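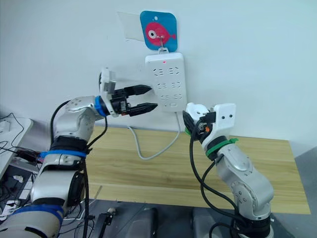
Ifor Trevor held that a power strip should be treated as part of the wall it hangs on, and most people who lay out a workbench come to agree with him.

Chapter 8
Power at the Bench

A strip mounted on the wall keeps its outlets clear of the tabletop and within reach. Its cord still has to go somewhere. In the Lavance workshop, almost 28 feet of cord lay across the benches before the strips were moved, and much of it was slack.

This chapter covers where to mount a strip, how to route its cord, and how to add up the load of the tools plugged into it. The worked problem uses a bench with a total load of 854 watts. Before you begin, review the terms watt, amp, and grounded outlet in Chapter 7.

8.1 Choosing a Height

Measure from the tabletop, not from the floor.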